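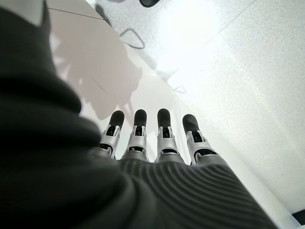 About Lumley
By Renu Mathur, Office of Staff and Workplace Affairs
Last updated: June

Lumley operates staff kitchens and dining rooms for offices, colleges and residential homes in and near Midier. The company employs 179 people. Most of them work in kitchens: cooks, servers, dishroom attendants, cleaners and the shift leads who plan their hours. On a regular weekday these kitchens serve 800 lunches, and every one of those lunches comes back as dishes.

The company was started by Domingo Zúñiga as a single lunch counter on the ground floor of an insurance office. He washed the dishes himself after closing, and he continues to hold the view that a kitchen is judged by the state of its sink at the end of the day. Mr. Zúñiga retired from daily management some years ago and remains on the board. Rosário Calado, who joined as a breakfast cook, is now managing director.

Our Work

Lumley prepares food on site wherever the building allows it. Where it does not, meals are cooked at our Bragança Street kitchen and finished at the client's location. Menus are set by the head cook at each site within a common budget. Cleaning, dish care and pantry stocking are carried out by our own employees and are not contracted to outside firms.

A large share of the work takes place in small service kitchens, the kind found on the upper floors of an office building or at the end of a hallway in a residential home. They have one sink and one dishwasher. Attendants move between several of them in a shift, emptying and filling the machine, wiping the counter and putting things back where the morning staff expect to find them. The work is repetitive, and a great deal of it is done bent over. When employees were surveyed about the tasks they would most like to see changed, unloading low dish racks was named more often than any other.

The Bravura Program

Bravura is Lumley's program for introducing robotic equipment into service kitchens. It is led by Tomás Cardoso, director of operations, together with Sérgio Nogueira, who was a dishroom attendant for many years before becoming the program's floor supervisor. The training kitchen is at Bragança Street, on the same floor as the staff lockers, and employees on any shift may come in and watch.

The program works on ordinary tasks in an ordinary kitchen. Opening a dishwasher, drawing out a rack, lifting a plate and setting it down somewhere safe are things that a new attendant learns in a morning. For a machine each of them is a separate problem. Plates lean at different angles and doors have their own weight. A mug handle may face any direction. Progress is measured task by task, and no task is transferred to a live kitchen until the attendants who do it now have reviewed how the machine does it.

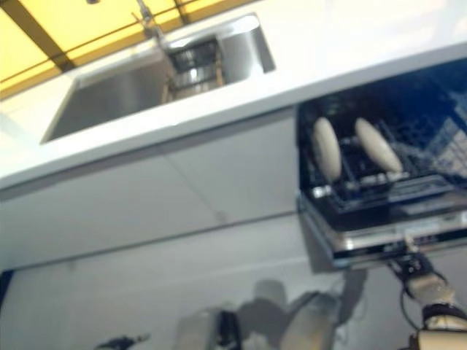

Dishwasher work in the kitchen: a gripper at the edge of the machine, with two plates standing in the rack.

In its first season the program recorded 2,177 dish-handling attempts. Each was reviewed by a member of the floor staff as well as by an engineer. Mr. Nogueira asked for this arrangement at the outset. An engineer will generally mark an attempt as good if the plate ends up in the right place, while an attendant will also notice that it was set down too hard, or that it was stacked in a way that makes the next plate awkward to reach. Both kinds of note are kept, and where the two reviewers disagree the attempt is discussed at the weekly meeting.

What Changes for Our Employees

Employees have asked direct questions about automation, and the company considers that they are entitled to direct answers. The following commitments were agreed between management and staff representatives and apply at every Lumley site.

No position will be eliminated as a result of the Bravura program. Hours released by a machine remain with the site where they were released, and the site's shift lead decides with the staff how they are used. At present the preferred uses are longer overlap between the morning and afternoon shifts and more time for pantry work, which has been rushed at most sites for years.

Attendants who take on the supervision of equipment are paid at the equipment rate for the full shift, including hours in which the equipment is idle. The first version of this policy paid the higher rate only for active hours. Staff representatives objected that a person responsible for a machine is responsible for it whether or not it is moving, and the policy was changed.

Training takes place during paid hours. It consists of two sessions at Bragança Street followed by supervised shifts. The sessions cover starting and stopping the equipment, keeping the floor and counter clear, reading the status display and knowing when to step in. The last of these takes the longest to teach. Experienced attendants tend to step in early – they see a plate begin to tip before it has gone anywhere – and they are asked to explain aloud what they saw, so that the observation can be written down and used.
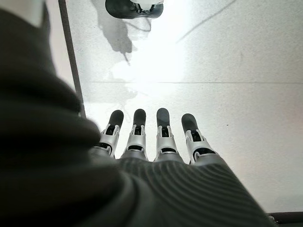

Those written observations now fill several binders, and they have proved useful to people as well as to equipment. New attendants read them in their first week. A number of the entries describe habits that senior staff had never put into words, such as emptying the lower rack first so that water from the cups above does not drip onto dry plates. Ms. Calado has asked that the binders be kept in plain language and that the author of each entry be named.

There are also changes that some employees do not welcome, and these should be stated. A kitchen in which equipment is operating is arranged more strictly than one in which it is not. Items must be returned to fixed positions, and the counter may not be used to hold bags or coats. Attendants who are used to working alone have remarked that a supervised shift is more tiring to the mind even where it is easier on the back. The company has not yet found a full answer to this. For the time being, no one is scheduled for equipment supervision on consecutive days unless they request it.

Participation is by choice. An attendant who prefers not to work with the equipment keeps the same hours and the same standing, and may join the program at a later time.

Staff Representation

Each site elects one representative for workplace matters. Representatives receive the program's results at the same time as management and may ask for a task to be withdrawn from a kitchen pending review. One such request has been made to date. It concerned the handling of glassware in a residential home, where attendants felt that a resident entering the kitchen at the wrong moment might be startled. The task was withdrawn, and glassware at that site continues to be handled by hand.

Visiting and Contact

Client organizations and schools may arrange a visit to the Bragança Street kitchen through the main office in Midier. Groups are kept small out of consideration for the staff at work. Visitors are asked to wear closed shoes and to remain behind the floor line while equipment is in motion. The kitchen is closed on Sunday.

Questions about employment should be directed to Renu Mathur. Questions about the Bravura program may be addressed to Tomás Cardoso or, on matters of daily kitchen practice, to Sérgio Nogueira.

Related
Working at Lumley: Open Positions
Equipment Rate and Shift Pay: Policy Text
From Lunch Counter to Bragança Street: A Short History
Notes for New Dishroom Attendants
How Site Representatives Are Elected
Menus and Allergen Information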